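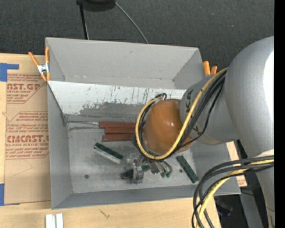

Hauwa Okonkwo reckons you can tell how long someone has been a parent by what they say when a toddler lies down in a car park. First-timers say "Sweetheart, we talked about this." By the second child they say "Mind the trolley." I've stolen that for my opening, with permission, so please laugh at it or I'll have to tell her.

(Wait. If no laugh, go straight to the swimming bag.)

The swimming bag. Hands up if you own one. Keep your hand up if there is, right now, a damp towel in it. Good, you can all put them down, and the lady in the second row can put down both of hers.

My talk is called Other People's Opinions, and Where to Put Them. The library wanted something more uplifting for the poster. We compromised on a picture of a balloon.

Some background. I have two children, six and three. When the eldest was born we were living in Trurkden, where the maternal health nurse told me to trust my instincts. My instincts were to hand the baby back and go to sleep for a month. I mention this because every piece of advice I've been given since has assumed I had some better instincts tucked away.

I started writing the advice down at 3 am feeds, in a notebook with a pineapple on it. By the first birthday I had 407 entries. Read three, slowly:

"He's cold."
"He's hot."
"Is he meant to be that shape?"

The first two were the same woman, same bus stop. I took the beanie off in between to please her.

(Sip of water. Don't do the bus stop voice, it went badly at Drekgate.)

Of the 407, 149 were about sleep. I had expected food to win. Food came second with a very strong showing from my father-in-law, who believes that rusks are the reason nobody can whistle any more. The rest was hats, dummies, screens, shoes, and whether I was planning to have another one, usually asked while I was holding the first one over a drain.

Now the part where I'm supposed to be helpful. I sorted them by who was talking.

Strangers. They want a nod. Give them the nod. I spent a year explaining reflux to people in the queue at the chemist and all of them had a cousin.

Grandparents. Harder, as they have your phone number and occasionally the pram. My mum raised four of us and remembers none of it. She'll tell you we all slept through from six weeks. I've seen the photos of her from that year and she's holding a piece of toast like it's a handrail.

Other parents. Go carefully. When another mum at kinder pick-up says "Oh, we just don't do sugar," she may well be having the worst week of her life and sugar is the one thing she's got on top of. I didn't work that out for ages. I went home and wrote it in the pineapple book in capitals.

(Slow down here. Oluwaseun's story next. Check he's in the room, he likes to be looked at.)

Oluwaseun Ezeani moved into our street in Torkstead with twins. In the first fortnight he was told to separate them, never to separate them, and to dress them differently so they'd know who they were. They were nine weeks old. He asked me what I'd do and I felt it rise up in me, entry 408. I had views! I had a whole speech about swaddles. I said "I'll bring a lasagne," and I was quite proud of that until he told me afterwards they'd had ten.

He froze them. They were eating lasagne at Easter.

What I'd have liked, looking back at the bad patch, was someone to sit in the kitchen and fold things. My neighbour Mrs Abubakar did that once. She folded a basket of singlets, said the football was a disgrace, and went home. It's not in the notebook, as it wasn't advice, but I can tell you which singlets.

(Pause. If anyone's crying, carry on, it's probably hay fever.)

Questions. Likely ones: did I keep the notebook (yes, minus the page the three-year-old ate), do I ever give advice (up to 10 times a day, to people who haven't asked), how do you get the smell out of the swimming bag (buy a new bag).

Thank the library. Tea is at the back. The slice with coconut is mine and it's gone a bit hard at the corners, so start from the middle.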